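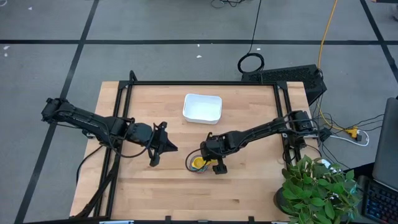 Most equipment requests for a robot cell arrive at my desk with one large number at the top and a lot of white space under it. The large number is the arms. I have approved enough of these to say that the arms are the part of the budget least likely to cause trouble, and that we spend most of our meetings on them anyway.

Take the last request we handled at Raststead. It asked for a two-arm bench, and the quotes from Kolář and Mekano came in close enough that either would have done. We argued over the difference for most of May. The line for cables, brackets, spare gripper fingers and power distribution said "misc." and had a figure next to it that would not have bought the rails.

I think that line should be written first. Before anyone asks for a quote on an arm, they should be able to say what the bench is made of, what the arms bolt to, where the cords run, and who replaces a gripper finger when it chips. These are small purchases, but there are many of them, and each one can stop the work.

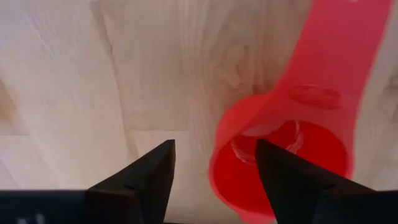

The second thing missing from most plans is the objects. A cell that is meant to handle household items needs household items, and it needs duplicates. A set of plastic measuring cups costs less than lunch. When one cup cracks and there is no second set on the shelf, two expensive arms sit still while someone fills out a purchase form. Our form goes through 6 approvals regardless of the amount. I once followed one for a 1452-dollar calibration fixture and another for a box of kitchen plastics, and they took the same number of weeks.

My suggestion is a standing allowance for each bench, spent without signatures and reported afterward. Plustlow, where I worked before, did it this way. People were careful with the money, and the shelf stayed full.

Then there is time. A request will give the delivery date of the arms and treat it as the day work starts. I would plan for 80 hours of a technician's time between the crate and the first useful task, and I would put those hours in the budget at their real cost. If that makes the project look too expensive, it was too expensive before — the hours would have been spent either way, out of somebody else's account. 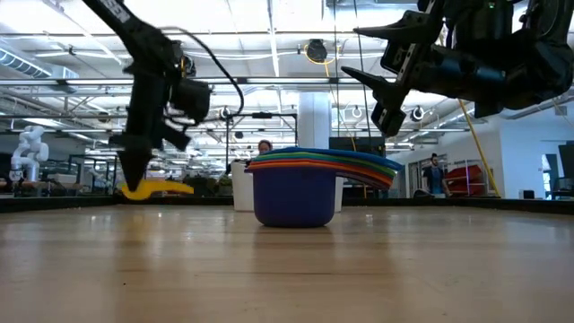
Ketill Steinarsdóttir
Equipment planning lead, Raststead

Benjamín Espinoza, who runs our benches, disagrees with me on one point. He says that if we fund the small items generously, managers will trim the arms to pay for them, and he will end up with good shelves and weak hardware. It is a fair worry. I would still take the weaker arm with a full drawer of spares over the better arm with none, at least for the first year, while people are learning what the bench is for.

What I will ask for in the next round is simple. Put the arms on the second page. On the first page, list everything that touches them, everything they touch, and the name of the person whose hours are being spent. Requests written that way will get read first.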